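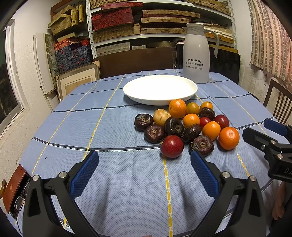

September, 3 in the afternoon, back kitchen

Picking up where I left off in the last entry, which was mostly complaining about the white dish. I've moved the whole thing to the big table with the blue cloth and I'm going again with the same idea: water chestnuts, skins on, mixed in with the small round fruit and one proper big orange, all on the long oval dish. It's for the cold table in the Furis booklet, page 2, the one that still says "something with fruit" in my handwriting.

First, the cloth. I know we said we'd stop using it for tryouts and keep it for the good days. But the gray one is in the wash and the oilcloth smells, so it's the light blue with the navy stripes and the yellow dashes. I like it more than I remembered! Brown on that blue is really nice, and the orange just about jumps off it. What I don't like is that the creases never come out. I ironed it damp, I ironed it dry, I hung it over the door overnight, and there they are, still running down it. Next time I'm rolling it on a tube like the Plirance samples. There are also some faint gray smudges that I'd love to blame on somebody else (if you were in here with the baking trays, please go look at your sleeves). I'm going to try plain dish soap on those before anything stronger. The stitching along the dark stripes is pale and I don't want to find out what bleach does to it.

Now the chestnuts. Scrubbing took forever. I soaked them in the steel bowl first, then went at them with the vegetable brush, then changed the water, then did it all again, and the second water was nearly as bad as the first. The mud sits in the rings around the top and under the hairy bits. I pulled the loose fibers off two or three and then stopped, because they look bald and sort of sad without them. So, house rule until someone argues me out of it: brush them, leave the tufts. They'll be peeled before anyone eats them anyway and the tufts are half of why people ask what they are.

Things I want to remember about picking them out at the market: go for the hard ones. Squeeze every single one, and never mind the looks you get. The flat broad ones sit well and don't roll. The rounder ones are prettier but they go wherever they like. A scar on the side is fine. Soft anywhere means it's sour inside and you've wasted your time scrubbing it.

The fruit needed nothing but a rinse and a wipe. I wanted a spread of color, so I didn't pick for ripeness at all, only for shade, going from pale yellow through a greeny orange to a real dark red. Flavor is a problem for another day. The pale yellow one has little brown marks on it and I kept it in on purpose. A whole plate of perfect shiny fruit looks like a display in a bank.

Order of work, as I've ended up doing it: everything goes out on the cloth first, in front of the dish, in a loose bunch. I look at it there for a bit and swap things around, and then it goes over piece by piece. I used to build straight on the dish and I'd end up lifting the whole lot off again, and the rim on this one is slick enough that something always went over the side. With the bunch on the cloth you can see straight off if you've got too many browns together. I had all the chestnuts in one corner on the first go and it looked like a pile of stones that somebody had parked some fruit next to.
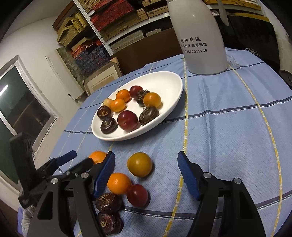 The chestnuts want to go around the outside with the fruit tucked up against them. They're the wedges, basically. Get a flat one near the rim and the round stuff leans on it and stays put. I tried it the other way (fruit outside, chestnuts in the middle) and the whole arrangement slowly opened up like a flower, which sounds lovely and wasn't. The big dark red one goes toward the front, where you can see the dimple. It's the nicest thing on the plate and it had been hiding at the back all morning.

Also, don't fill the dish! I keep having to learn this. Leave one end clear. There has to be somewhere for the little bowl of syrup to go, and even without the bowl the white looks good with some space on it.

About the dish itself - I take back some of what I wrote last time. I said it was too shallow, and for anything with juice it still is, but for whole fruit it's just right, you can see everything right down to the bottom. The shine is a nuisance under the strong light. I'd still like to try the Hubáček oval with the duller glaze, if anyone can find where it went after the summer. It isn't on the plate rack and it isn't in the box under the stairs. It should have shelf number 1648 on a sticker underneath, unless the sticker came off in the dishwasher like all the others.

Syrup: 300 ml water, the same of sugar by volume, a strip of orange peel, a small piece of ginger. Bring it up, let it go clear, turn it off, leave the peel in until it's cool. I made it with the Osico sugar because that's what was open and it came out a bit more yellow than I'd like. Tasted fine. With the peeled chestnut dipped in it you get that cold watery crunch and then the orange, and I think that's the whole dish right there. I ate more of the test ones than I'm going to admit in a shared notebook.

Not sorted yet: whether to serve some of the chestnuts already peeled, on the side, so people aren't stuck with a knife and a wet brown thing at the table. They go off-color so fast once they're peeled. Cold water with a squeeze of citrus held them for as long as it took me to clean the stove, but I wasn't really timing it. Somebody should time it.

And the big orange. I keep changing my mind. It's so much larger than the rest that your eye goes straight to it, but when I take it away the small ones all look the same size and a bit fussy. Leaving it in for now, maybe cut in half next time with the cut side up.

Leftover chestnuts are in the fridge, bottom drawer, in water, with the lid on. Change the water in the morning if you're in before me. The tea in the gray jug is from lunch and is anybody's.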